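Play and Learning Research Notes
Early Years / Materials and Objects
Tuesday, April 17, 2018
By Shiuli Samarakoon and Stuart Sugden

3. What does a row of bricks show?

Sorting by size is often treated as a window into how people think about order. The Rendia manual, which many play studies still lean on, scores a finished row from 0 to 6 and reads a high score as proof that the sorter has grasped a rule. We are not convinced. Toy bricks differ in length, in width, in height and in color, and a row that looks like a size order may have come from some other habit altogether.

Our set was built to make this problem easy to see. Every brick belongs to a common studded system, and all of them are laid out beside a large gray baseplate on a marbled surface. The baseplate matters more than earlier writers allowed. It gives the sorter a straight edge to follow, and a straight edge makes almost any row look planned. In the shorter layout below, the blocks run along the left edge of the plate from yellow down to a tiny tan one.
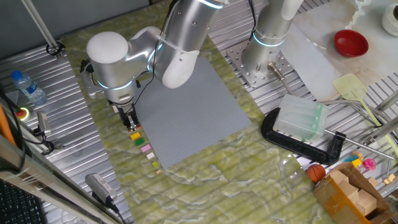 3.1 The trouble with "size"

The manual tells the scorer to mark "size" without saying which size. For a plain cube this does no harm. For a flat plate and a tall brick it does a good deal, as the plate may cover more ground while the brick holds more plastic. Two scorers who had both been trained on the Kisberg sheets gave us different marks for the same row, and each could defend the mark from the text.

Adding more pieces was meant to settle the matter. A longer row leaves less room for luck, or so the argument in the Tokgöz report goes. That argument holds only if each new piece has one clear place. The larger set includes a pink plate, a white plate and a black plate as well as bricks, and the black plate, the largest piece in the column beside the baseplate, is the only one that we would expect every sorter to place without a second thought.

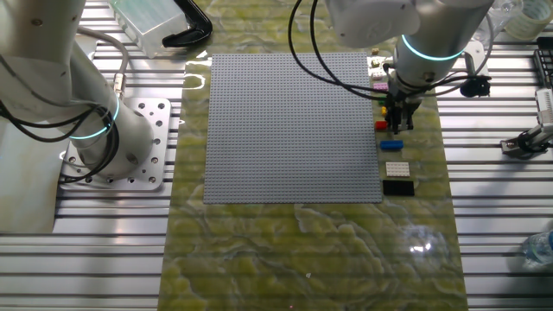 The middle of the row is where the claims get thin. When two bricks have the same stud count, their order carries no information about size at all, yet the scoring sheet gives the same credit for that pair as for any other. We went back through the 1,294 scored rows in the Herkbridge archive and found that same-size neighbors had been marked "correct" in either order. This is fair to the sorter. It also lifts the average score, and the reports that draw on the archive do not correct for it.

Green and yellow are the pair to watch in our own set. Both are 2x4 bricks, and a sorter who swaps them has made no error. Pink has eight studs too. A strict scorer could therefore learn nothing from the order of these three, however neat they look side by side.

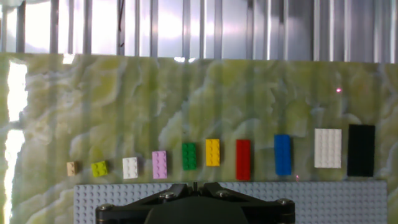
Figure 1. Bricks in a row against a marbled panel, arranged roughly from smallest (left) to largest (right).

3.2 What we would accept

A finished row should be scored only on pairs that differ in a measure named ahead of time. Stud count is the easiest choice. We would also want the same bricks sorted again with the baseplate taken away, which none of the studies reviewed here tried. Some 1,000 of the archive rows could be rescored on stud count from the notes that survive; the rest lack a list of pieces.

We do not claim that sorters ignore size. The rows we have looked at are too tidy for that. Our complaint is with the step from a tidy row to a rule in the head, and with a manual that takes that step in 2 lines. Until the pairs are scored separately, we would treat the published averages as an upper limit.

Related items
Stud count or length? A second look at the Rendia manual
Straight edges and neat rows: notes on the baseplate
The Herkbridge archive: what the score sheets leave out
Call for short papers, September issue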